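Search this site Search

Table Things, Gallery 33

Welcome back! This page is for everyone who loves ordinary tableware as much as I do - the plates, cups and baskets that get used every day and hardly ever get a page of their own. The Wostdale gallery has passed 2,000 pictures now (wow!), and I still get excited about every new color that turns up. More are coming in May.

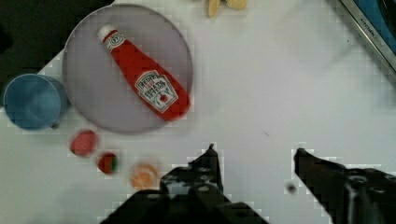
Blue cup, round plate, white table.
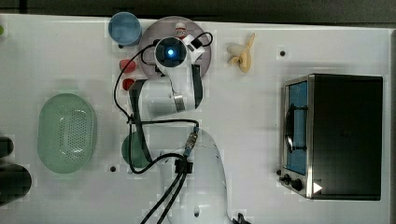

My favorite part of putting a table together is picking colors, and I could do it all day. I like to begin with one quiet piece and let the loud ones gather around it. A plate in soft grayish purple is perfect for that, because red looks fantastic on it - just look at the ketchup bottle in the first picture! The light green colander in the second one makes me happy too, all those little holes, and with the yellow banana peel across the table it feels like summer to me. Next up is the Huanca page, which is all bowls - 604 of them!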